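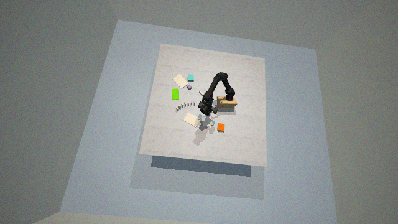

Handout 4: Recording demonstrations by teleoperation
Course notes, W. Rønning

4.1 Two ways to demonstrate

In kinesthetic teaching the operator holds the arm and moves it through the task with the motors compliant. Joint angles are read from the encoders. The operator's hands are close to the work, and the recorded motion is one the arm can reach by construction.

In teleoperation the operator moves a separate device and the arm follows. Only the second method carries over to simulation, where there is no arm to hold. Exercises 4a and 4b use the Grasa simulator with a leader arm at the desk.

4.2 What is stored

Each time step holds the joint positions, the commanded positions, the gripper opening and the rendered view. Keep commanded and measured positions in separate fields. They differ whenever the arm lags or is in contact, and a policy trained on the wrong one tends to release early.

An episode is capped at 600 steps. Anything longer is usually hesitation and should be recorded again.

4.3 Contact tasks

A row of upright dominoes is a poor place for a careless approach. Come down from above with the fingers vertical, stop clear of the row, then move in slowly. A piece that falls before the intended push ends the episode - mark it as failed and do not trim it.

Blocks and cubes are more forgiving. Vary the approach angle between episodes so that the data covers more than one grasp.

4.4 Amount of data

Exercise 4a: 200 episodes, cubes only.
Exercise 4b: 400 episodes, mixed objects. Last year's reference set had 544 before filtering.

Failed episodes go in a separate folder. Reading: Abbasi notes, section 2.

Last updated September 10, 2024

Search this site Go

Comments (2)

trarnard_k: Does the cap in 4.2 include the homing motion at the start?

W. Rønning: No. Counting starts at the first operator command.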